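Visit to the Vuorinen show house, Zodthorpe

We went over on March 16, 2018, when Vuorinen opened its craft and play rooms to visitors. The tour took in six rooms and almost 400 people had signed up, so groups were kept moving. Our first stop was the work surfaces, which are pale marble in look with a good deal of veining.

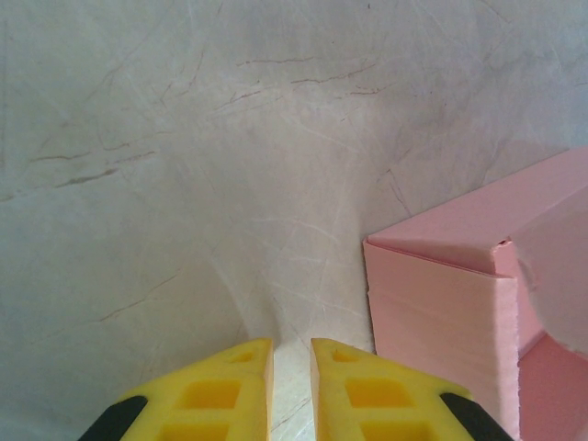

Brown and rust-colored veins on the pale gray surface.

The guide said the pattern hides pencil marks well. Huvatlow supplies the tops and has fitted 96 of them since January. After that we moved on to paper folding, where large sheets are doubled over by hand and creased with a ruler.

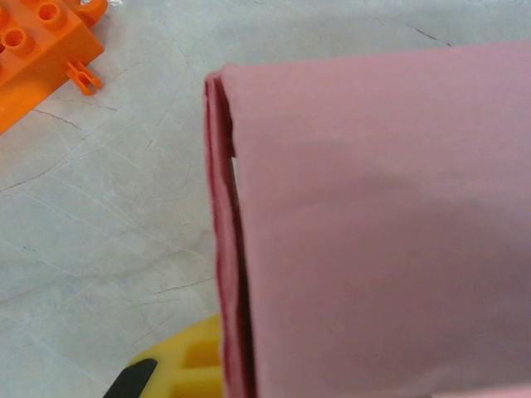 Children get the same stock as the adult classes, and the building blocks stay out for anyone who gets bored. Classes run in the mornings only. Parking is behind the Flostumen building, and the side door is the one to use.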